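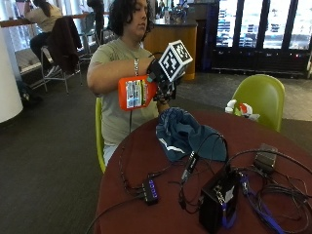 Cafe corner: notes from downstairs

Quick one this month, sorry, the long version will have to wait for October.

Round tables first. The maroon ones are staying. We asked, you answered, and by a mile people want the round tops and the lime-green chairs left alone. Fine by us. Two of them wobble and those are going to Premar for new feet, back before the end of the month if all goes well. If yours starts rocking in the meantime, please don't wedge it with sugar packets. They burst.

Cables. Yes, again. Lots of you come down with a whole workbench in a bag, hubs and power bricks and adapters and the rest, and that's what the tables are for, spread out all you like. Just keep cords on the table and off the floor between chairs, the trays come through there. And unplug at the wall before you pack up. Box of stray chargers and USB bits is behind the counter, getting full. Anything still in it when October is over goes to the Walura swap shelf.

Bags too. Bags under your own table or on your lap please, not on the next chair over at lunchtime. Mornings nobody minds.

The fridge. New supplier is Tăng, started two weeks ago, and so far the cold tea is going faster than we can restock it. Plain and ginger for now. They also do a lime soda, we're trying a case of 16 to see. If you take the last of something tell whoever is on the counter, it saves us finding out at 3 pm. Empty bottles come back to the counter, not the window ledge.

Speaking of the windows. High seats along that side are first come, first served. No coats left to hold a stool. A coat is not a person.

Plants next.

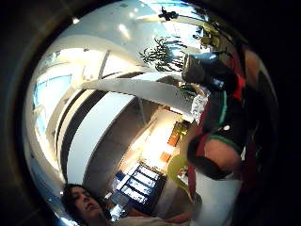

The hanging ones got a proper trim and a feed and will get another before winter. Please don't water them yourself, even if they look droopy, they're on a schedule and too much is what did for the last lot. If leaves are landing in your soup, say so and we'll move the pot. Cuttings available, bring your own jar.

Lights: we've had requests to turn the ceiling ones down in the evening. Trying it after 6 pm for the rest of the month. Tell us if you cant read your screen or your book, there's a sheet by the till.

Money bit, short. The tip jar and the used-book table together brought in 1,635 since spring, all of it toward the new dishwasher, which Memier is fitting next month. Expect 2 days of paper cups. Bring a mug if you'd rather, we'll fill it and knock a little off the price.

Also

Mug amnesty still on. We're 21 short. No questions asked, leave them on the counter.

Found: one gray glove, one umbrella, half a crossword with very good handwriting.

The soup list goes up at 11 every morning now instead of 10, kitchen needs the extra hour. Lentil is back. The mushroom one isnt, for the time being, too many left over.

Items for next issue to the usual address or on a scrap of paper at the till, legible please.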